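Steamed buns, the electric way

08/06/2019

I have been making plain steamed buns since November and I think I have the process settled enough to write down. This is mostly for me, so that I stop looking at four different scraps of paper stuck to the refrigerator. If you make them too, some of it may be useful.

These are the plain kind with no filling. Flour, water, yeast, a little sugar, a little oil. I eat them with soup, or split with a fried egg, or just torn up while I stand at the counter waiting for something else to be ready.

Getting rid of the bamboo

I started with a two-layer bamboo steamer from Birkura, the secondhand kitchen store on the far side of Grutdale. It cost very little and it looked nice on the shelf. I used it over a wide pot on the stove for the whole winter.

The problem was the pot. The steamer was slightly too big for it, so steam came out around the bottom and the water boiled away faster than I wanted. I'd get halfway through a batch, lift the whole thing off with two towels, add water, and put it back. The buns that were in during the refill were always a little flatter than the others. I tried wrapping a wet dish towel around the gap. It helped, but then I had a wet dish towel close to a gas flame, and I stopped doing that.

In spring I switched to an electric pot with a stainless steel steaming tray that sits on top. It plugs in, it goes on a table and not the stove, and the tray fits. I have not gone back. The bamboo steamer holds onions now.

There is one thing I do miss. Bamboo soaks up moisture and the glass lid doesn't, so water collects under the lid and drips. I'll get to that.

Flour

I went through three kinds of flour. Bread flour made the buns chewy in a way I didn't like. Cake flour made them fall apart when I split them. All-purpose is fine. The one I buy is Nava, which the grocery in Plinside carries in the paper sacks on the bottom shelf. Their low-protein flour is also good but they are often out of it, and I don't think the difference is worth a second trip.

If you want very white buns you need bleached flour. With unbleached they come out a bit cream colored. They taste the same to me.

The dough

For a small batch, enough for one person for a few days:

Flour, 2 cups, spooned in and leveled
Warm water, a little under a cup
Instant yeast, one teaspoon
Sugar, one tablespoon
Neutral oil, two teaspoons
Salt, a pinch

I put the yeast and sugar straight in with the flour. Pour in most of the water while stirring with a chopstick, and stop when there is no dry flour at the bottom of the bowl. Some days it takes all the water and some days there's a spoonful left. Then oil and salt, and knead on the table.

Kneading is where I used to quit early. It needs longer than it seems. The dough goes lumpy, then smooth but sticky, and then at some point it stops sticking to my hands and the surface looks like skin. I keep going a couple of minutes past that. If there are bubbles in the dough at this stage they will show up as bumps or craters on the finished buns.

Cover and let it rest. I use the same bowl with a plate on top.

Grutdale sits at nearly 3,880 feet, and dough rises faster here than the recipes say it will. I ruined several batches by going by the clock. Now I look for it to be not quite double and move on. If you live lower down you'll probably want to give it more time than I do.

Shaping

I weigh the pieces at 100 grams if I'm making them for dinner. For snacks I just cut them smaller and don't weigh anything.

Flatten each piece with the heel of your hand to push the gas out. Pull the edges into the middle, pinch, turn it over so the pinched side is down, and roll it in a circle under a cupped hand until it stands up tall. It should be taller than you think looks right. They spread as they proof and spread again as they steam, and a bun that starts out flat ends up like a hockey puck.

Set each one on a square of parchment. I cut the squares from a roll and reuse them two or three times if they aren't torn. You can also oil the tray directly, which I do when I've run out of parchment, but then some of the skin from the bottom stays behind in the holes and I have to clean it out with a toothpick.

Then a second rest. I poke one lightly on the side. If the dent comes back slowly, they're ready. If it springs right back, wait. If it stays dented, they've gone too far, and you should steam them immediately and hope.

Steaming

I start mine over cold water. Plenty of people say to wait for a full boil first. I've done both, and with the cold start my buns come out rounder, maybe because they get a little more proofing while the water warms up. Once there's steady steam I give them 11 minutes. Bigger ones need a few more.

Leave space. They need at least the width of a finger on every side. When I crowd the tray they grow into each other and then tear when I separate them.

Don't lift the lid partway through. When the time is up, switch off the pot and leave the lid where it is for another few minutes, then tilt it open a crack, then take it off. Taking it off all at once gave me wrinkled buns more times than I'd like to say.

About the drips. Water runs down the inside of the glass and lands on whatever is underneath, and it leaves a shiny, yellowish spot on the bun that feels like wet paste. What works for me is keeping the buns toward the middle of the tray and lifting the lid level, then swinging it off to the side before tipping it. Tying a cloth around the lid works too. I did that for a while and got tired of washing the cloth.

Where everything goes

The kitchen counter is narrow and the outlet is behind the toaster, so the steaming moved to the white table against the wall in the other room. There's enough space for the pot, a plate, and the lid when it's off. I keep a cloth under the pot to catch water and to keep the base from sliding when I pull at a stuck bun. The lid lies flat on the left and the plate goes on the right. I tried it the other way around and kept reaching across the pot.

The wall back there could use a wipe, or possibly paint. It has a couple of faint brownish marks on it that I only notice in pictures.
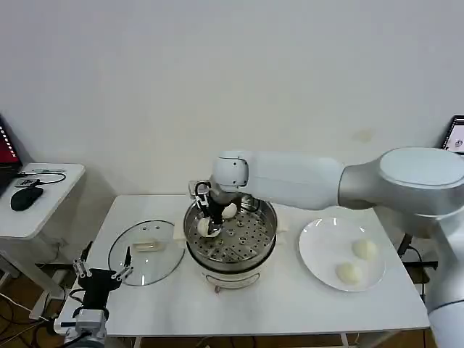
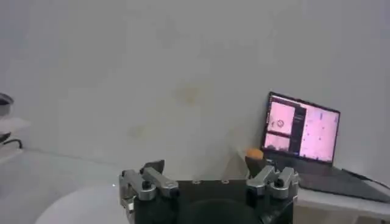 Storing and reheating

Let them cool all the way before putting them in a bag. I've bagged them warm and the insides of the bag fogged up and the buns went gummy by morning.

They keep two days on the counter in a closed container, less in hot weather. In the refrigerator they go hard, but they soften again when steamed. The freezer is the best place if you won't eat them right away. I freeze them on a plate first so they don't stick together and then put them all in one bag.

To reheat from frozen, put them back in the steamer without thawing. Give them about as long as it takes to make a pot of tea and drink the first cup. The microwave works if you wrap the bun in a damp paper towel, but you have to eat it right then. After a few minutes it turns to leather.

A stale one can be sliced and fried in a little butter until the edges are brown. I sometimes let a couple go stale on purpose.

Cleaning the pot

The tray goes in the sink to soak while I eat. A soft brush gets the holes. The base I empty and wipe out, and I leave the lid off overnight so it dries inside.

We have hard water and it leaves a white ring in the bottom. Once a month I put in a cup of white vinegar and enough water to cover the ring, heat it up, let it sit for an hour, and pour it out. The smell hangs around, so open a window.

Things I still want to try

Milk in place of the water. I've read that it makes them softer and whiter.

Scallion rolls, which use the same dough but get rolled out flat with oil and salt and twisted. I made them once and they unrolled in the steamer. They tasted fine.

Some whole wheat. I'd start with a quarter of the flour and see how it rises. The grocery in Plinside has a Nava whole wheat in a small bag, so I'll pick that up next time and add a note to this post if it's any good.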